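Golum tells care homes and laundries: budget for the hands before the robot

October. For immediate release

Golum, the equipment-buying adviser to small laundries and care homes, has published a planning note on clothes-folding robots. The short version is that most of its members should not order one this financial year. The longer version covers what they should be pricing instead.

The note follows a review of 23 supplier quotes sent in by members. Only 4 gave a separate price for teaching the machine to handle the buyer's own mix of garments. The rest folded it into "set-up" or left it out. Golum thinks that is the wrong way round. The arm is the easy part to price. Thick knitwear, slippery linings and towels are where the money goes, and somebody has to work through them by hand, with grippers, before a machine can be asked to copy it.

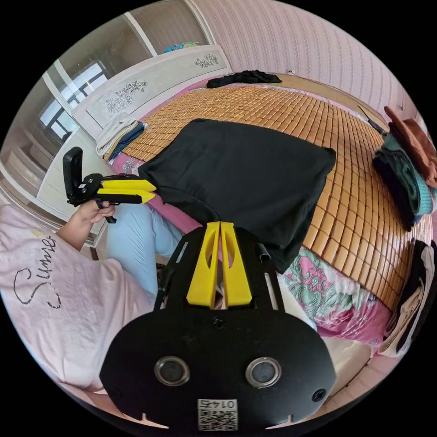

What the note says about cost

Members are advised to ask for three figures in writing: the machine, the hand-held grippers and the paid hours of the people using them. Golum's own planning figure is 200 hours for a mixed household load. One supplier, Preltano, quoted 192 hours for a similar list of items and was willing to show how it got there. Golum still wants to see that tested on a second site before it believes it - a bedroom and a laundry floor are different places to work.

The note also questions the payback tables that come with sales brochures. Several assume the robot runs all day from the first week. None of those Golum read allowed for a jumper turned inside out.

Black clothing gets a paragraph to itself. Members reported that dark items in a heap were the ones most often left out of sales demonstrations, and Golum suggests buyers bring their own pile and ask for it to be sorted while they watch.

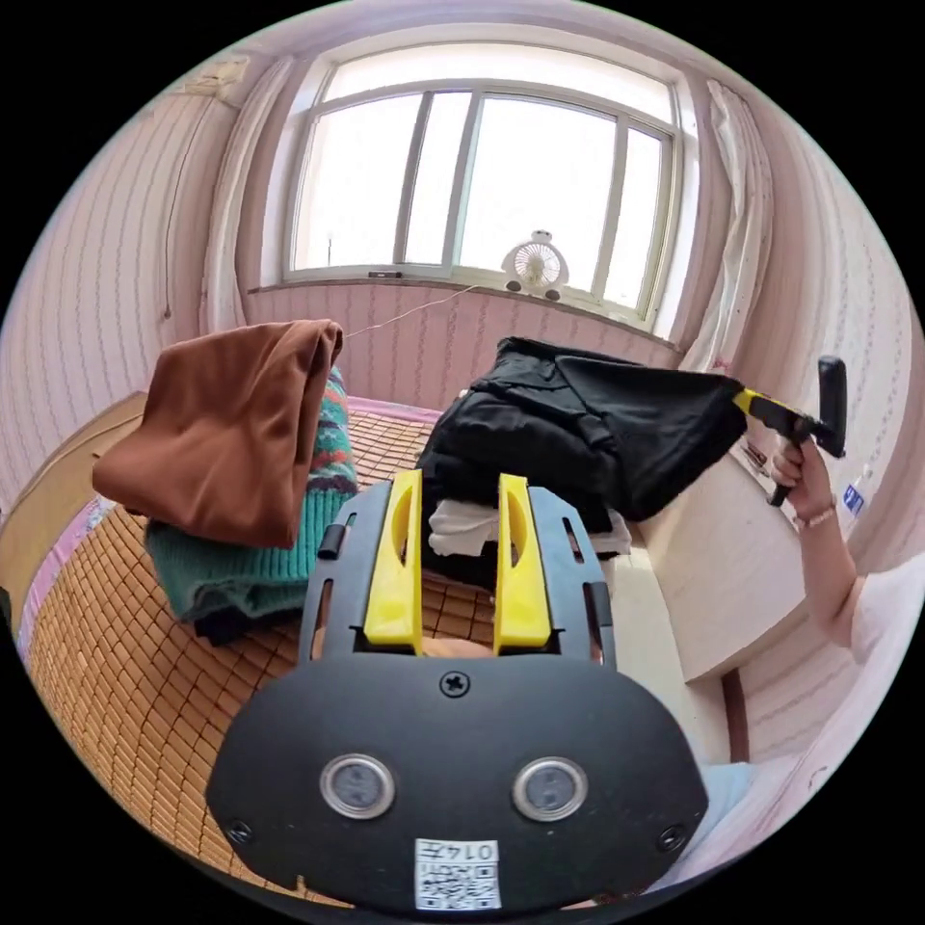 A gripper at work on a pile of black clothing, with folded knitwear alongside.

Next steps

Golum will run a small buying trial with Khamphan, a family laundry, using the Plekico folding unit on hire. There is no commitment to purchase. Results will be shared with members whether or not they flatter the supplier.

The planning note is free to members and can be requested from the Golum press office.

Ends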